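How to Read a Budget Hearing Transcript Without Being Fooled

Updated 6/24/26

Most people who say they followed a budget debate followed the clips. The clips are the shouting. If you want to know what your legislature did with the money, you need the transcript, and you need to read it with some suspicion, including of the people you voted for.

Before you start, get two files: the full transcript and the bill as it stood that morning. Summaries put out by a member's office don't count. I have yet to read one that left its own member looking bad.

Step 1. Skip the opening statements. In the April session I used to practice this, they ran 28 pages, and no number in them was tied to a line in the bill. Come back to them at the end if you must.

Step 2. Search for the word "amendment." Write down each one, who moved it, and whether it got a recorded vote. A voice vote tells you almost nothing — the chair hears what the chair hears. My session had 23 amendments and six recorded votes. Start with those six.

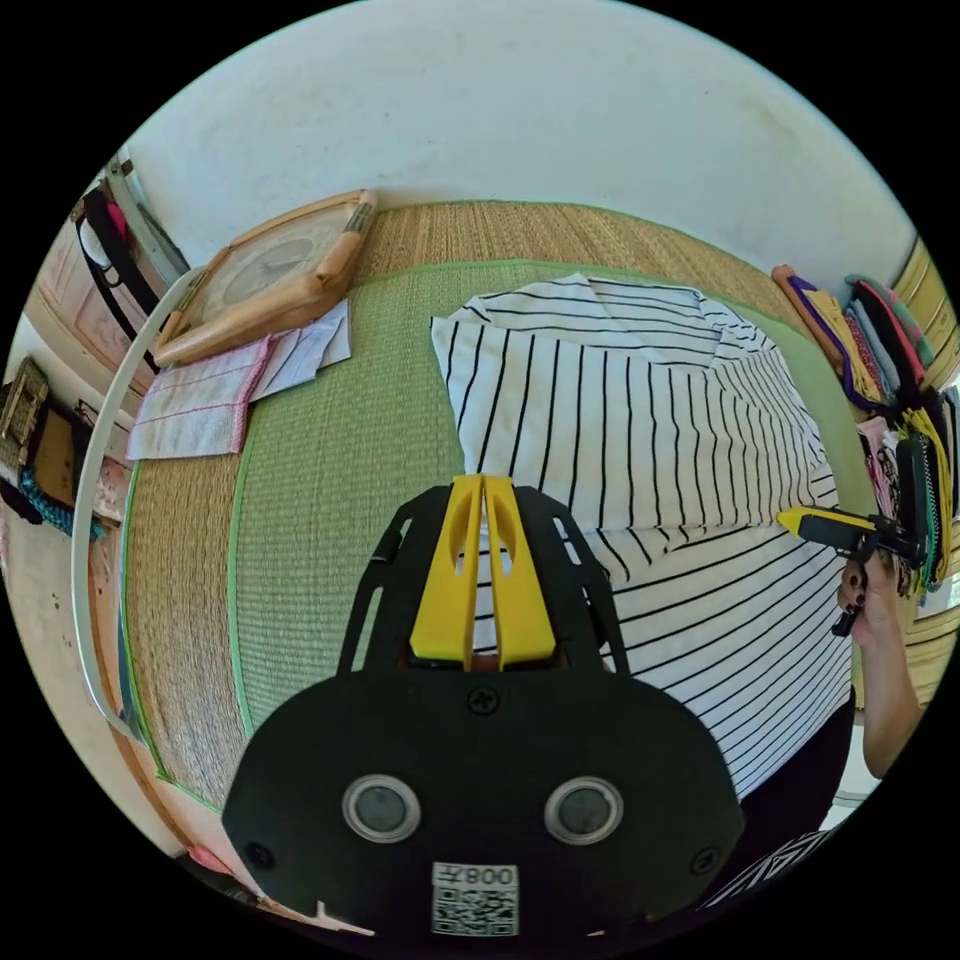
Gripper with two yellow fingers and a QR code sticker.

Step 3. Mark every adjournment and note what was on the floor right before it. Members will tell you the other side stopped the work. Sometimes that's true. But check whether the item came back up after the break, or was folded into a package and passed with no debate at all. The second one happens more than either party likes to admit.

Step 4. Match questions to answers. Put the question in one column and the reply in the next, word for word. When Verna Wojcik asked about the Maris road contract, she wanted the yearly cost. Clyde Park's reply covered jobs, safety and his late grandfather's farm. The cost column stayed blank. "I'll get back to the member" goes down as blank too, until there's a letter.

Step 5. Chase one number all the way down. Just one. I picked 1,810, given on the floor as the number of households the road money would serve. The bill's own notes used that figure for households in the whole district, served or not. Maybe it was an honest slip. It was still repeated by three other speakers, and none of them gave a source.

Step 6. Read the last ten pages closely. Late amendments, corrections and requests to "revise and extend" tend to pile up there. In some legislatures, revised remarks go into the record as if they had been spoken, so compare against the video when a passage reads too smoothly.

Plan on an evening for a short session and a weekend for a long one. Keep your notes with page numbers, and if you write to your representative, quote the page and ask one question per letter. Two questions let them answer the easy one.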